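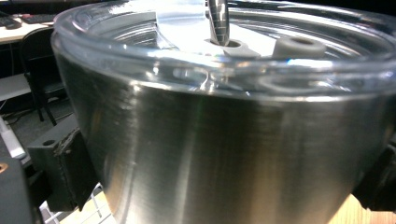
Notebook, July, started a little after 4 p.m.

Second long afternoon with the hand-held gripper and the steel container task, and I'm writing this up before I go home and forget half of it (Rajeshwari, your pages from last time were a great help, thank you!).

We are up to 223 demonstrations for Kivar now. Of those I'd happily keep most, but I went back through the first 60 this morning with a cup of tea and they are a mixed bag. I was squeezing far too early in those, closing the fingers while my wrist was still turning, and you can see the little wobble in the playback every time. My later ones are calmer. I've started saying "arrive, stop, close" under my breath, which Henrik finds very funny, but it does slow me down in the right place.

The thing I keep coming back to is where to hold it. The steel wall gets wider toward the top, so if the fingers come in high they're pressing on a slope, and I don't love that. Lower on the wall feels better in my hand. The clear rim I'm treating as off limits for gripping altogether, and I'd ask everyone else to do the same until we've talked about it.

Shiny metal is still my main worry. The brushed wall picks up smears of the room and big pale bands of light from overhead, and the rim throws small rainbows. Tracking dropped out on me in 12 takes, all of them when I came in close and fast. I marked those and left them in the folder, please don't delete them yet, Henrik wants to look at the timing. Clip 1758 is the one to open first if you only have a minute.

Also tried looking down past the rim at the ribbed shaft and the gray bracket around its base, thinking ahead to the next task on the Clirkcombe list. My fingers (the gripper's, I mean) feel very wide for anything in there. Maybe the narrower pair from the Odance kit? Rajeshwari, do you remember which drawer they went in?

Tomorrow: 60 more, slow approach only, starting from farther back. Charge the handle overnight. Ask Henrik whether we can dim the lights at our end for an hour.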